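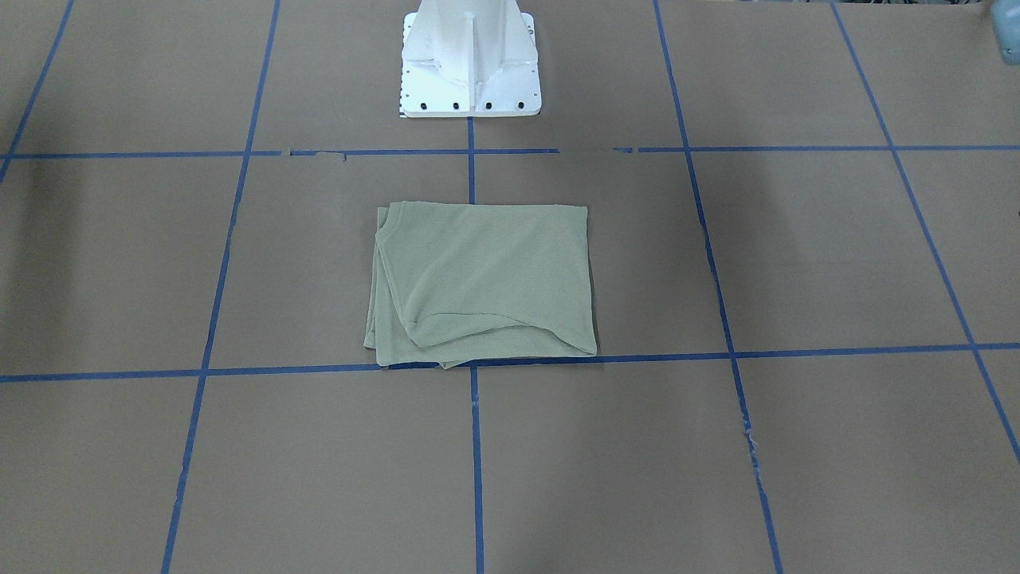 Chapter 22
Looking After the Folding Cell

Most of what goes wrong in a folding cell goes wrong at the table. Not in the arm. This chapter covers the Sutholm cell: tape grid, base bolts, grippers, cables, in that order, and you should be able to do the whole check in 57 minutes once you've got the hang of it.

Start with the grid. Tape lifts, frays, leaves gaps – and cloth catches on a loose end. Cut out the bad length, press down new, same line. Then the bolts on each mounting plate. Then jog both arms out over the cloth, slow speed, and look at wich way the cables loop. Pendants stay in reach the whole time.
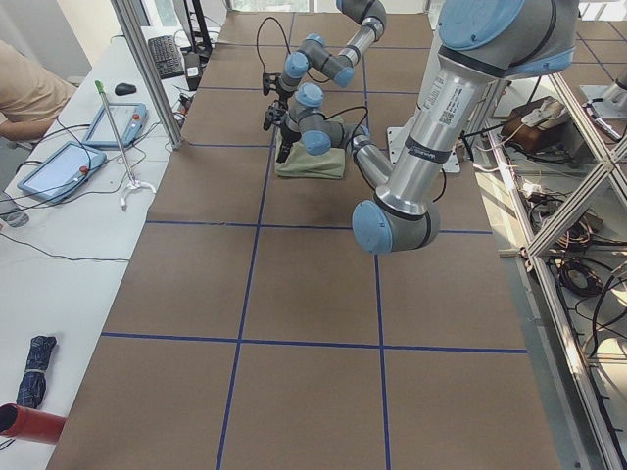 Figure 22.2 Two arms over the taped table, pendants on the desk at left.

Write down anything you touch. Vilgot Sundqvist's log sheet is on page 428, copy it as is.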